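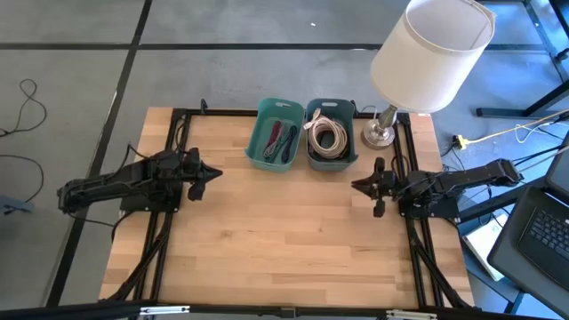 Tillport Workshop Safety Team

Inspection before first use: Sudora two-arm table kit, supplied by Leckie
Tue 3 December
Checked by: Effie Ritchie
Second reader: Morven Laing

The kit is with us on trial. Please read the comments also where the result is OK.

1. Frame and table top
Result: OK
Comment: All frame bolts are tight. The wood is smooth at the front, where people will lean.

2. Arm mounting, left and right
Result: OK
Comment: I tested every bolt on both base plates with the torque key from the kit. The manual gives the value only in the appendix, page 99. It should be on the plate.

3. Distance between grippers
Result: OK with remark
Comment: The grippers point at each other across the wood. The software limit stops them before they meet, I tried this 6 times at slow speed. At full speed I did not try. The left finger is pointed, so keep hands out when the power is on.

4. Cables on the arms
Result: OK
Comment: The cables run along the arms in a bundle. I moved each joint by hand to the end and nothing was pulled. Check again after 3000 cycles.

5. Emergency stop
Result: NOT OK
Comment: It stops both arms, but after release the right arm starts again without a new command. This must be corrected by Leckie before anybody works at the table. Ticket 194 is open.

6. Things on the table
Result: To correct
Comment: The two teal bins with spare cables stand at the far rail. They are acceptable for slow tests, but for a full program I want them away. Same for the lamp - its foot is partly over the edge of the wood.

7. Floor and power supply
Result: To correct
Comment: The yellow extension cord goes over the carpet to the table. Please put a cable cover on it. The black cables on the carpet should be rolled up or fixed.

8. Documents
Result: Incomplete
Comment: Manual received. The risk assessment from Leckie is missing, Morven has asked for it two times.

Decision: not released. Slow tests only, by Morven or me, until points 5 and 8 are closed. For 6 and 7 a short message to me is enough.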